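Solange Moulin

Everybody keeps telling me clear hangers will fix my closet. I have questions.

My sister swears by the Jakalberg ones. Paid for two sets and now talks about her closet like it's a vacation she took.

The claim going around is that one kind of hanger for everything makes you keep up with the laundry. I bought 19 of them in September. I still have a chair full of shirts.

And "no slip"? Says who? A smooth hanger is a smooth hanger. My wide-neck tops were on the closet floor within 3 days.

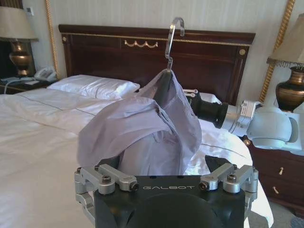

Laundry & Closets

Light lavender shirt, clear acrylic hanger, dark wooden headboard behind. Pretty color, sure. But look at the shirt. It's all bunched up. The hanger doesn't do a thing about that.

You still have to get both shoulders on, pull the seams straight and do up the top button. Same job as with the free wire ones from the cleaners.

The Ceklow guide says to hang shirts damp and "let gravity work." I tried it with 5 cotton shirts. Gravity got the hems. I ironed the rest.

What I will give them: you can see the collar through the plastic, and the hook turned easily on my closet rod. Is that worth the price? Not to me.

Somebody will reply that I should try the velvet kind. I had the velvet kind. They shed on a navy blazer and I'm still picking it off.

Keeping the clear ones for blouses. Everything else goes back on the ugly wooden ones from my mom's house.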